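A plain microwave and the morning bun
Aug 6, 2022
By Tetsuya Ueda

Lostetti has run the break room at Treder since May, and she likes her equipment simple. The microwave has two dials and a door that opens wide to the left.

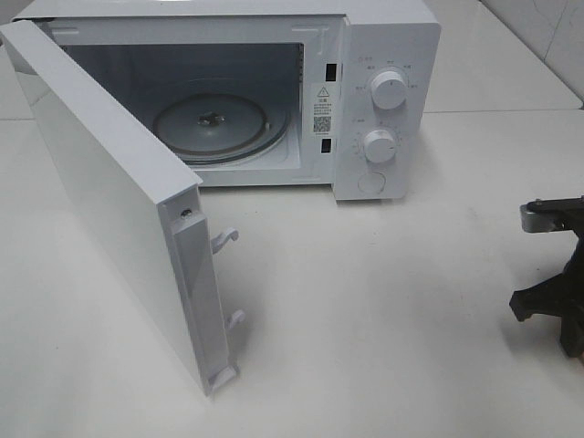
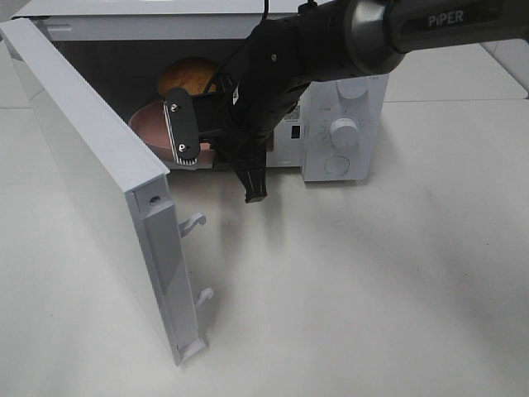
The break room microwave at Treder, door open. A bun and a pink dish are at the oven in the second photo.

"People ask for buttons," she says. "I tell them you turn the dial and wait."

Most of what gets heated is bread. She gives a bun 20 seconds at a low setting, then lets it stand. "Any longer and it goes tough. If it's a day old, put a damp paper towel over it."

The turntable comes out for washing every evening. She wipes the latch side of the door too, where crumbs collect. "Dry it before you close it, or it smells by morning."

She looked at an 800-watt model from Ernero this spring and decided against it. The one she has is enough for soup, rice and bread, she says, and she knows how long everything takes.

Recent items
Kravchuk on keeping a small pantry
Two ways to store sliced bread
Lunch for 400 at Ernero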